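About Serosel

We wrap things. Serosel began with one long table, a second-hand paper trimmer and a drawer of ribbon ends that Tolera Mamo couldn't bring himself to throw away, and the drawer is still here (it sticks in damp weather, so pull from the left). These days we finish gift boxes for small shops, wedding parties, bakeries and anyone who rings up in a panic in December.

Most of what we do is the top of the box. People spend ages choosing what goes inside and then run out of steam at the lid, and we love lids! A bow has to sit in the right place and the band has to run straight to the edge, and when both come together on a plain pale box it's a joy to hand over.

The style we're asked for most is the Prukis. It's a pale pink box with slim white strips edged in gold glitter, some short and fanned out for the loops of the bow and a longer one for the band. We tried it first in silver, then in a green that looked like toothpaste, and the gold won by a mile. The Queiroz is its big sister, with a wider ribbon and a tag on a loop, and we make that one mostly for weddings.
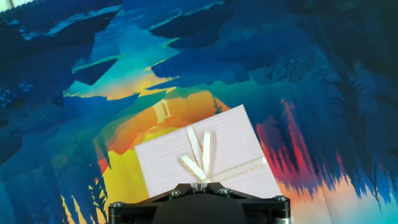
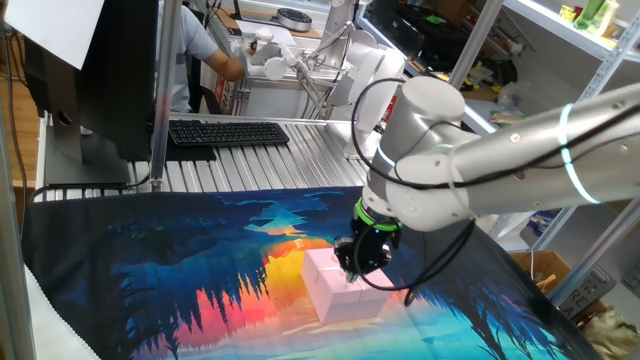
Pale boxes show every mark, so hands get washed between batches and tea stays on the windowsill. We're strict about that one -- ask anybody who has had to redo a lid at ten to five. Glitter is the other thing. It gets into cardigans, sandwiches and the hinge of the till, and we've made our peace with it.

Cloth mats have been part of Serosel since the early days. A bare table is cold on the wrists and a small box slides about on it, and besides, we like a bit of colour to look at. Sunsets are the firm favourite, although there's always a vote for something with boats in.

How we work with you

Send us a box, or tell us the size and we'll find one. We'll make up a sample and post it to you, and you can be as fussy as you like about it (the fussy ones are often our favourites, they notice things). Our smallest order is 20 boxes and our largest so far was 400, for a chocolate maker in Flandatham who wanted two kinds of bow and then, halfway through, a third. We keep 45 ribbons in stock and can usually get hold of others within the week.

Our Saturday classes start again in September. They run for 90 minutes and you take home whatever you make. Beginners are very welcome, and so are children over eight if they bring a grown-up who doesn't mind the glitter.

If you'd like to see the samples, come up the side stairs and ring the bell twice. The first ring tends to get lost under the radio.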